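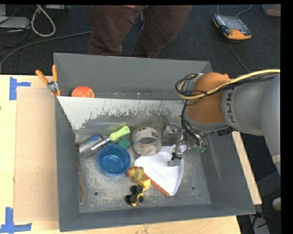
Seit dem Frühjahr verkaufe ich unter dem Namen Multstead ein Greifpaket für Leute, deren Teile eben nicht schön sortiert auf der Palette liegen, und weil mich die meisten Anfragen mit der Frage erreichen, was der Greifer denn nun alles packt, fange ich gleich damit an. Mein Maßstab ist das Kraut-und-Rüben-Prinzip: keine zwei Teile gleich, alles darf übereinander liegen. Eine Gartenkelle mit hellgrünem Griff, daneben eine dicke Rolle klares Packband, eine blaue Schüssel, ein gelbes Baufahrzeug auf der Seite — solche Mischungen lege ich beim Einrichten am liebsten in die Kiste, weil da jede Form etwas anderes vom Finger verlangt. Die Schüssel will am Rand genommen werden, die Rolle an der Wand oder von innen, und das Baufahrzeug bietet mit seinen Rädern und der Schaufel überall ein bisschen und nirgends richtig Fläche an. Wer damit klarkommt, kommt auch mit euren Retouren klar!

Was ist drin im Paket?

Der Zweifingergreifer Multstead mit flachen Metallfingern, dazu ein zweites Fingerpaar zum Wechseln, die Flanschplatte, der Kabelsatz, eine Kamerahalterung und die Steuersoftware, die bei mir Antwi heißt (fragt nicht, der Name ist geblieben). Der Kabelsatz ist bewusst etwas länger als nötig. Ich habe schon zu viele Anlagen gesehen, bei denen sich die Leitung am Handgelenk spannt, sobald der Arm in die hinterste Ecke der Kiste fährt, und dann reißt irgendwann der Stecker. Lieber eine ordentliche Schlaufe legen und sie sauber befestigen.

Den Roboterarm liefere ich nicht mit. Ich selbst richte viel auf KUKA ein, andere Arme gehen auch, wenn der Flansch passt. Schickt mir vor der Bestellung bitte das Flanschmaß und ein Foto vom Typenschild, dann bekommt ihr gleich die richtige Platte. Das spart uns beiden eine Rücksendung.

Zahlen, weil ihr immer danach fragt

Der Greifer öffnet 155 Millimeter weit. Die Finger sind in der Standardausführung 174 Millimeter lang, damit kommt man in die üblichen Kisten bis auf den Boden, ohne dass das Gehäuse am Rand aufsitzt. Bei sehr hohen Wänden wird es eng, da nehmt bitte die langen Finger, die kosten extra und müssen einzeln angefertigt werden. Auf den Greifer gebe ich zwei Jahre Garantie, auf die Fingerspitzen nicht, die sind Verschleiß.

Zur Kiste selbst

Das unterschätzen fast alle. Ich rate zu Metall, am besten matt und grau, und fest auf dem Tisch. Kratzer sind völlig egal, die kommen sowieso, und die Bilderkennung in Antwi stört sich daran weniger als an einem spiegelnden neuen Blech. Eine schräge Wand ist Gold wert! Teile, die an einer senkrechten Wand lehnen, bekommt man mit zwei Fingern oft nur von einer Seite zu fassen, von einer Schräge rutschen sie eher zurück in die Mitte. Passt aber auf schmale Spalten hinter Einsätzen auf. Da verschwindet gern mal ein Ball oder ein Kleinteil, und der Greifer kommt nicht hinein. Antwi kann solche Bereiche als Sperrzone führen, die Teile darin muss dann jemand von Hand herausholen.

Die Lage der Kiste markiere ich am liebsten mit farbigem Klebeband auf dem Tisch, das ist billig und hält lange genug. Nach jedem Verschieben bitte neu einmessen. Ja, auch wenn es »nur ein Stückchen« war.

Was der Greifer nicht kann

Dünne, flache Sachen, die glatt auf dem Boden liegen: Blech, Pappe, Folien. Da fehlt den Fingern der Ansatz, und ich verkaufe euch lieber gar nichts als etwas, das ihr nach einer Woche verflucht. Mit einem Sauger geht so etwas besser. Einen kombinierten Kopf habe ich in Arbeit, der läuft intern unter Zeltley und ist noch nicht bestellbar. Weiche Beutel gehen manchmal, manchmal auch nicht, das müssen wir mit euren Teilen ausprobieren. Und lange dünne Stangen, die an der Wand liegen, greift er zwar, aber er braucht dafür meistens mehrere Anläufe.

Einrichten lassen oder selber machen?

Beides geht. Die Anleitung ist auf Deutsch und Englisch dabei, und wer schon einmal einen Greifer angeschlossen hat, kommt damit gut durch. Wenn ich vorbeikommen soll, rechnet mit zwei Tagen: am ersten Montage und Einmessen, am zweiten greifen wir eure Teile, bis euch langweilig wird. Sucht mir dafür bitte eine Mischung zusammen, die wirklich bei euch anfällt, mit den hässlichen Teilen drin. Die Steuerung solltet ihr an dem Tag freihaben, und jemand, der sich mit dem Handbediengerät auskennt, sollte dabei sein. Das Schutzkonzept für die Zelle liegt bei euch, ich schaue gern mit drauf, unterschreiben kann ich es nicht.

Testgerät und Lieferzeit

Ein Leihgerät gibt es für elf Tage, das Porto für den Hinweg übernehme ich. Im Moment ist es gut gebucht, ab Oktober sieht es wieder entspannter aus. Die Lieferzeit fürs Komplettpaket hängt hauptsächlich an den Fingern, die lasse ich bei Liltel fräsen, und die sind gründlich, aber halt nicht die Schnellsten. Den aktuellen Stand schreibe ich euch ins Angebot.

Preise gibt es auf Anfrage, je nach Flansch und Fingern. Schreibt mir am besten über das Formular, was ihr greifen wollt, wie groß und schwer die Teile sind und welcher Arm schon da steht. Telefonisch erwischt ihr mich vormittags ab neun, nachmittags stehe ich meistens in der Werkstatt und höre nichts.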